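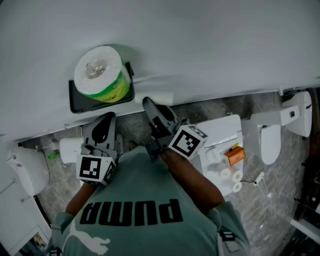

*Figure 6. Washroom site, paper roll task, paired hand-held grippers with marker cubes fitted.*

## 6 Comparing two finger sets on the paper roll task

Use this section when you need to choose between the Salter finger set and the Czerwiński finger set for a site. It assumes that the harness has been fitted (section 3) and that both grippers have passed the opening check in section 5. Text revised 22 May 2020.

The task is the same for both sets: take hold of a large wrapped roll at the wall holder, lift it clear, and put it back. Wrapped rolls are harder than bare ones. The film slides over the paper underneath, and a grip that looks firm can let go when the roll is tilted.

### 6.1 Before you start

1. Put the roll in the wall holder with one end of the core facing out. Leave the wrapping on.
2. Move loose cables away from where you will be standing.
3. Check that each marker cube is tight on its gripper. Try to turn it with finger and thumb. If it moves, tighten the base screw and repeat the check in 5.4.
4. Wipe the cube faces with a dry cloth. Do not use spray cleaner, which leaves a shine on the print.
5. Fasten the harness buckles and let the straps lie flat.

> **Caution:** Wall tiles, ceramic and polished stone are easily chipped by the finger tips. Keep the tips pointing at the roll and do not rest a gripper on a toilet tank or lid between runs.

### 6.2 Running the comparison

1. Fit the Salter fingers to both grippers. Do not mix sets, even for a quick try.
2. Start the recorder and wait for the second tone.
3. Stand facing the holder with both grippers held out in front of you and the cubes clear of your sleeves. Hold still for 2 seconds.
4. Bring the right gripper in from below the roll and the left gripper in from the side.
5. Close both grippers slowly until the film stops moving under the fingers.
6. Lift the roll clear of the holder, hold it level, then put it back.
7. Open both grippers fully and return to the position in step 3. This ends one run.
8. Repeat until you have 100 runs. Stop for a rest whenever your forearms tire; the recorder can be paused between runs but not during one.
9. Change to the Czerwiński fingers, run the opening check again, and repeat steps 2 to 8.

**Note:** Replace the roll if the film tears. Write the run number on the Hiltdale record sheet – a torn film makes the roll easier to hold and the later runs will not compare fairly.

### 6.3 If the markers are lost

The software needs to see at least one face of each cube. If the tracking light goes amber:

- lower your elbows slightly and turn the cube towards the head camera;
- check that one gripper is not hiding the other;
- switch off any lamp that shines straight on to a cube.

If the light stays amber, end the run and mark it as void. Do not try to save it by moving faster.

### 6.4 Reading the results

Open the session in Platbridge and choose **Compare sets**. Look first at the slip count, then at the closing time. A closing time over 600 ms normally means that the fingers are binding and need cleaning.

Small differences in slip count should be ignored unless they appear for both hands. Where the left and right grippers disagree, swap them over and run the set again before you order parts.

Spare finger pads are listed in section 9. Pads bought before January have the older screw spacing and will not fit the grippers covered by this guide.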